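Eight months with the Stemutano record

Last updated: 2020-12-10
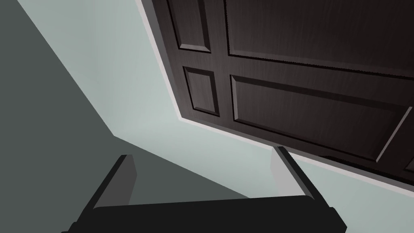 Open gripper, computer render.

I bought the Stemutano album in May, played it twice and put it away. It seemed too long and too quiet, and the second side has a nine-minute piece with hardly any beat in it. A friend, Mei Halvorsen, kept bringing it up, so in the fall I put it on again while I was painting the hallway. I've played it most days since then.

Stemutano is a duo, Albane Brunet on synths and Han-gyeol Sung on drums and tape. They had one EP before this, on a small label called Zundamard, and that was closer to straight house music. The album has 8 tracks and only 3 of them have anything you could dance to. The rest is slow chords, a lot of hiss, and drums that come in late and leave early.

My favorite is "Malik," the fourth track. It starts with a single organ note held for a long time, and then Sung plays a pattern on the rims that never quite lines up with it. The bass comes in near the end. On headphones it's too much for me, but on the old speakers in the kitchen it sounds right.

I don't care for the two vocal tracks. Thenmozhi Chowdary sings on both and her voice is good, but it's buried under so much echo that I can't make out a word. There are no lyrics in the sleeve either.

The vinyl was a run of 564 copies. Mine has a click on side two that I've cleaned twice and can't get rid of. The download that comes with it is fine, and it has an extra remix by Najafi that runs 17 minutes. I like the first half of it. After that it turns into one long fade and I usually go do something else.

I was supposed to see them play in May with Anjana Kumarasinghe opening, and of course that was called off. The refund came through over the summer. I'd still go if they set a new date, mostly to hear how they handle "Malik" with only two people on stage.

Next up is the first EP, which Mei is lending me. I'll write about that one once I've had it for a while.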